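The Folding Machine

Miklós Katona had promised it would fold a shirt by June. In January it was still working on a plain black cloth.

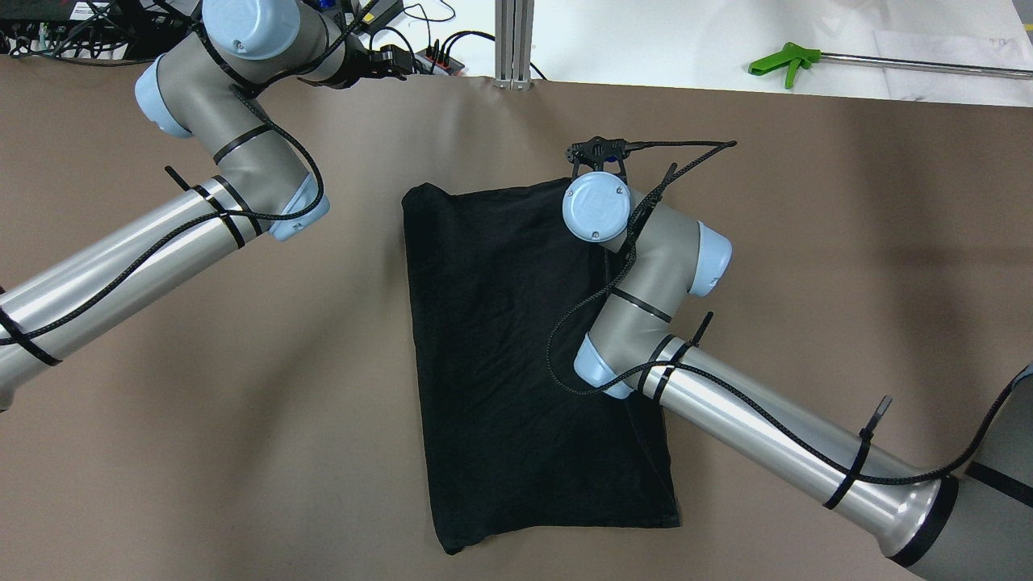 "You've spent three years on this," said Juhász, who had only come over to get his ladder back.

"Two. The first year was the garage wiring."

Juhász looked at the arms. He'd folded his own washing since he was 10 and had never needed a cable for it. "And what does it do about socks?"

"Socks are a separate problem."

"I'd have thought so."

Miklós pressed a key. One arm dipped, thought about it, and stopped. The screen said error 503. He pressed the key again and got the same number back.

"Could be the grip," he said. "Could be the cloth – it's a slippery colour."

"A slippery colour."

"For the software, I mean. It can't find the corners."

Juhász could find the corners from where he stood. He kept his hands in his pockets, though it cost him something, and asked where the ladder was.

"Behind the dryer," said Miklós, already typing. "Mind the basket, there's a month of shirts in it."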